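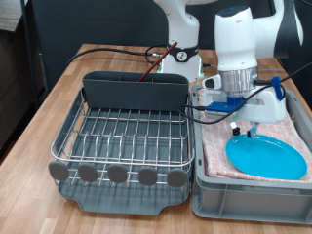
The Vanero Housing Association will replace the shared kitchens in its Marciniak Street residence this year, following a vote of the membership at the winter general meeting. The work covers every floor of the building and will be carried out in stages, so that residents have access to a working kitchen at all times. Under the new rules for shared space, each kitchen will keep a common set of basic equipment, including a wire dish rack with upright tines for plates and a long divided caddy for utensils along the back. Residents may continue to use their own crates for dishes, lined with a cloth if they wish, provided the crates are taken back to their rooms after use.

The residence, built as worker housing for the former Cinport mill, was converted to its present use in stages and has never had a full kitchen renovation. Water lines on the upper floors date from the first conversion. An inspection completed in November found corrosion in the supply pipes and recommended that they be replaced before any new sinks or cabinets were put in. The inspection report also noted poor ventilation in the kitchens facing the courtyard and uneven flooring near several of the doorways. The Association accepted the report in full.

The building is home to 459 residents, most of them apprentices, students and people who have recently moved to the city for work. Rooms are private, but cooking and dining areas are shared by floor. In a written survey carried out before the vote, residents placed kitchens first among the parts of the building they wished to see improved, ahead of laundry rooms and bicycle storage. Many of those who responded asked for more counter space near the sinks and for lockable food cupboards. Both requests have been included in the final plans.

"The kitchens are where our residents meet each other, and they have been in need of attention for a long time," said Mattes Teuber, managing director of the Association. "The plans approved by the membership respond to what residents told us in the survey. We are grateful to everyone who took the time to reply."

The contract has been awarded to Grimero, a building firm with earlier experience in occupied residential buildings. Work will begin on the top floor and move down through the building. While a floor is under construction, its residents will be assigned to the kitchen on the floor below. Temporary cooking facilities will also be available in the ground-floor meeting room, which will not be open for bookings during that period. Groups that use the room on a regular basis have been offered space in the Association's office building on the other side of the courtyard.

Water will be shut off on certain mornings while the supply pipes are being replaced. Notices giving the hours of each shutoff will be posted at the main entrance and on each landing no fewer than five days in advance. Residents who need water during these hours for medical reasons should contact the residence office as soon as the notice for their floor is posted. The office will arrange access to facilities in another part of the building.

Residents are asked to remove all food, cookware and dishes from the shared cupboards before work begins on their floor. Items left behind will be boxed by staff, labeled with the kitchen number and kept in the basement storage room. They may be claimed during office hours. Perishable food cannot be stored and will be thrown away. The Association will lend 200 storage crates at no charge to residents who do not have a suitable container. Crates may be collected from the residence office on presentation of a room key.

Each finished kitchen will have two sinks, new cooktops with automatic shutoff, a larger refrigerator and an exhaust fan vented to the outside. Counters will be lowered in one kitchen on every floor for use by residents in wheelchairs, and the doorways to those kitchens will be widened. Floors will be leveled and finished with a slip-resistant surface. Existing dining tables that are in good condition will be repaired and returned to use.

The rules for shared kitchens have been revised to take effect as each floor reopens. Dishes may be left to dry in the common racks overnight but must be put away by noon on the following day. Utensils stored in the common caddies are for the use of all residents on the floor. The cleaning rota will remain in place, and the deposit for kitchen keys will not change.

Rents will not be raised to pay for the project. The cost will be met from the building reserve and from a low-interest loan approved at the same meeting. Residents whose floor is without its own kitchen for longer than the scheduled period will receive a credit toward the monthly service charge, to be applied without the need for a request.

The floor plans are on display in the entrance hall and may also be viewed at the residence office. Written comments on the placement of cupboards and shelving will be accepted until the start of work on the floor concerned. Questions about the schedule should be addressed to the residence office in person or by mail.

Posted by the Vanero Housing Association, 13 Feb 2022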